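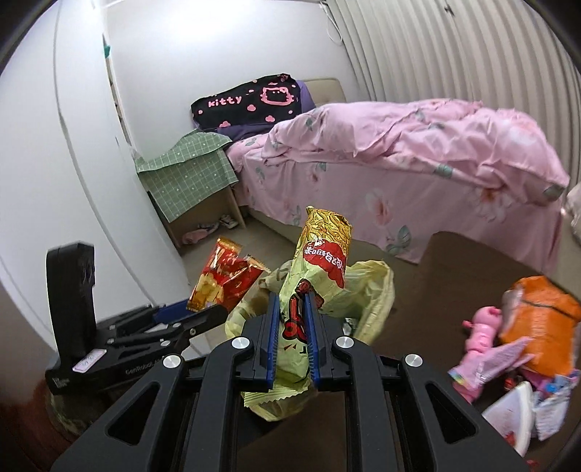
Staying at Stasham House: Frequently Asked Questions

Who can book a room?
Anyone over 18 who is studying or training in Irnudau for at least one month. Short stays are only offered in July, when many of the regular residents are away.

What does the rent include?
Heat, water, internet and the use of the shared kitchen. Electricity is included up to 15 dollars a month. Anything over that is added to your next bill.

Is there a deposit?
Yes, one month's rent. It is returned within 20 days of your move-out date, less the cost of any repairs. Please leave us a forwarding address.

Can I keep food in my room?
Dry and packaged food is fine – chips, crackers, instant noodles and so on. Keep opened bags closed with a clip or in a box. Fresh meat, fish and dairy go in the kitchen refrigerator with your room number on them.

Can I cook in my room?
No. Hot plates, rice cookers and toasters have to stay in the kitchen. Electric kettles are allowed if they have automatic shut-off.

Do I need to bring bedding?
Mattresses are provided. Sheets, blankets and pillows are not. The Gromari store across from the bus station sells all of these, or you can bring your own from home.

How often are rooms cleaned?
Residents clean their own rooms. Our staff clean the hallways, bathrooms and kitchen on weekdays. Vacuum cleaners can be signed out at the front desk.
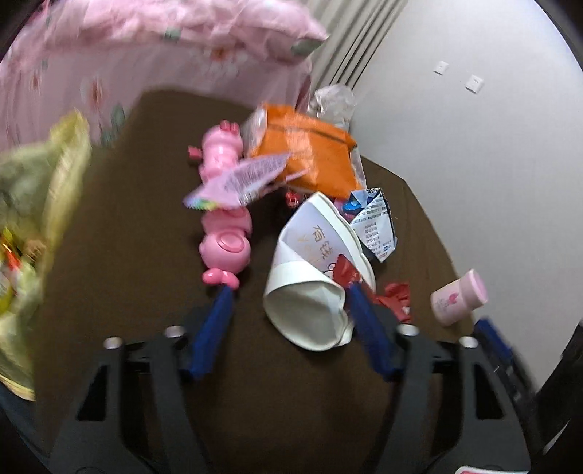

Where does the trash go?
The bins are behind the building, on the Mustonen Street side. Plastic packaging goes in the yellow bin and paper in the blue one. Batteries can be left at the desk.

Can I have visitors overnight?
Up to three nights a month. Tell the desk before 8 p.m. on the first night.

Who do I contact?
Tuulikki Lappalainen handles bookings and deposits. For repairs, ask for Lenni Manninen or dial extension 873 from the hallway phone.

Last updated 24 Jan 2020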